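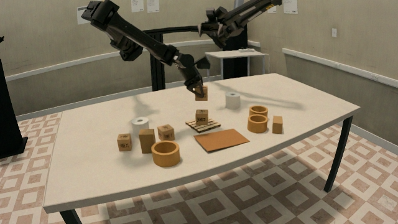 PALLET STACKING IN SIM: WHERE WE ARE

Quick one from the two-arm bench, since Monday's call ran over and half of you dropped off before we got to it.

Short version: the stacking policy works in simulation more than it did. Not as much as we'd like. The numbers are below, then what changed, then what we need from people.

The task for anyone new. Small cartons, mini pallet, two arms. Boxes start scattered on the table along with stuff that isn't boxes (rings, rolls). Policy has to pick a carton, bring it over the pallet, put it down square on whatever is there already, let go, back off. Pallet gets dropped at a random angle every episode, which was Danylo's idea and which broke everything for most of December.

Numbers. 2511 episodes in the new training set, all sim, all scripted by Bohdan's planner and then filtered. Evaluation was 600 fresh episodes, new layouts, nothing reused. 354 finished clean, meaning the second box ended up on the first, inside the footprint, still standing when the clock ran out. So 59 percent. The old policy on the same 600 layouts got 41. Same seeds, same time limit, Illia checked twice.

What changed:

Release height. Old policy let go too early. Box falls, clips an edge, slides off. We now train a separate small head that predicts the gap between the bottom of the held box and whatever is under it, and the gripper isnt allowed to open until that number is small. That one thing is most of the gain. Mylene has the ablation, take the head out and you are back to 45.

Pallet angle. We used to feed the pose in world coordinates. Now everything at the placing stage is relative to the pallet. Obvious in hindsight. Diamond-on placements used to be the worst bucket and now they're about the same as the square ones.

Clutter. Rings and rolls get reshuffled in every episode, no penalty for nudging them, big penalty for knocking over a carton. We tried penalizing everything and the arm got so timid it timed out.

Filtering. Planner demos with a regrasp in them got thrown out. Lost a lot of data that way and Brodie still thinks it was a mistake. He may be right, see below.

What still goes wrong. Tall plain cartons, mostly. Policy grabs them too high, they swing, and they land with a lean. There is also a nasty one where the second box lands fine and the fingers drag it on the way out. Looks like a success right up to the last half second. Our old success check actualy counted those, so please don't compare to any figure from before the check was fixed. The 41 above is the old policy rescored with the new check.

Second arm. Does very little so far. In most episodes it holds off past the far side of the table and stays out of the way. Handover is next, and so is having it steady the bottom box while the other arm places. Illia has a first version of the steadying, it works when the bottom box is centered and not otherwise.

Real hardware. Not yet. The sim room was modeled off the lab with the walls, the floor tiles and the paper on the walls, so the backgrounds should carry over better than the gray void we had before. Should. No real runs to back that up, so nobody put it on a slide yet please. Contact is the bigger worry anyway. Sim cardboard is stiff as a brick and real cartons squash.

Compute. 1126 GPU hours for the full run including the two restarts. Second restart was my fault, wrong config, sorry Bohdan.

Needed this month:

- Somebody to rerun training with the regrasp demos left in. Brodie has the list, needs an owner with free hours.
- More carton shapes. We have the small printed ones and the tall plain ones and that is about it. Flat ones would be good. Soft ones even better if the simulator will take it.
- Eyes on the failure clips. Danylo sorted the first batch into folders by type but the "other" folder is huge.
- Anyone who has used the Dresora gripper model, does the finger friction look off to you? Ours slips at angles where it shouldnt. Talk to Mylene.

Full table with the per-angle buckets is in the Plultel folder under stacking, second tab. First tab is the old check, ignore it, will delete. Longer write-up goes out when the steadying results are in. Questions to Illia, he is at the bench most afternoons after 2.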